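4.2 Simulationsumgebung und Aufgabenstellung

Die Steuerung wurde vollständig in der Simulationsumgebung Wekanora entwickelt. Pro Aufgabe stehen 300 Episoden zur Verfügung, von denen 290 in das Training eingehen; die übrigen dienen der Auswahl des Checkpoints. Das Modell erhält ausschließlich RGB-Bilder und Gelenkwinkel. Objektposen werden nur zur Auswertung aus dem Simulator gelesen. Abbildung 2 zeigt eine Beobachtung mit liegender Dose auf dem blauen Tablett.

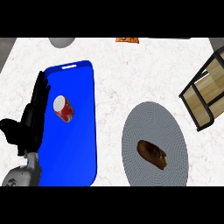
Wahrnehmung und Regelung

Abb. 2: Gerenderte Beobachtung. Die mehrfingrige Hand befindet sich am linken Rand des Tabletts; das Gebäck liegt rechts davon auf einem runden Platzset.

Der Bildencoder entspricht dem in Brasance verwendeten und bleibt während des Trainings eingefroren. Ein nachgeschalteter Decoder sagt Abschnitte von 55 Gelenkstellungen voraus, die der unterlagerte Positionsregler interpoliert. Überlappende Abschnitte werden exponentiell gewichtet gemittelt. Am Bildrand angeschnittene Objekte, etwa die Holzkiste, werden nicht maskiert. Kontaktkräfte gehen nicht in die Beobachtung ein.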